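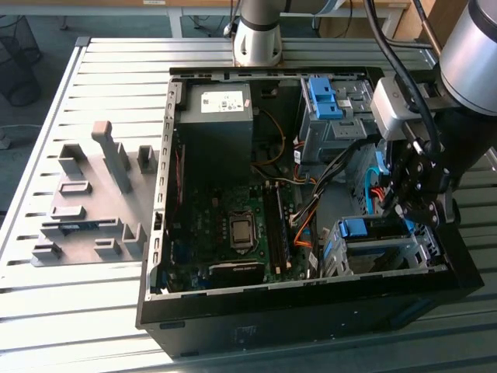 Naveen Shakya 님은 시연 200개면 메모리 빼는 동작쯤은 충분히 배운다는 입장입니다. 51개째에서 손목이 나간 사람 앞에서 할 말인가 싶습니다만.

jandin_wood
제 손목 얘기 맞습니다. 원격조작으로 램 하나 뽑는 데 3분. 걸쇠를 안 젖히고 당긴 것도 성공으로 저장돼 있길래 어제 다 지웠어요.

Naveen Shakya
그걸 왜 지웁니까. 실패 라벨 붙여서 두면 되죠. 저는 양보다 다양성이라고 했지 대충 하라고는 안 했습니다.

feleo
다양성 좋죠. 그런데 본체 한 대를 조금씩 돌려놓고 다양성이라고 부르는 건 좀... 저희는 그렇게 4,000개 넘게 모았고, 정책은 그 한 대의 세계 최고 전문가가 됐습니다. 다른 케이스를 주면 허공을 집어요.

Marwan Zein
케이스보다 케이블이 먼저 아닌가요? SATA 선이 그리퍼 앞을 지나가면 사람도 헤맵니다. 에피소드마다 선 위치부터 흐트러뜨리세요.

jandin_wood
선은 제가 안 흐트러뜨려도 알아서 흐트러집니다.

Rosario Leone
@feleo 조명은 바꿔 보셨어요? 오전 것만 모았다가 오후에 망한 적이 있어서요.

feleo
커튼 쳤습니다. 논문에는 '통제된 환경'이라고 쓸 예정.

Naveen Shakya
그러니까 200개를 제대로 모으자는 거잖아요. 케이스 섞고, 조명 섞고, 실패 남기고.

jandin_wood
네, 그럼 남은 149개는 Naveen 님이 와서 해 주시는 걸로 알겠습니다. 파스는 제가 삽니다.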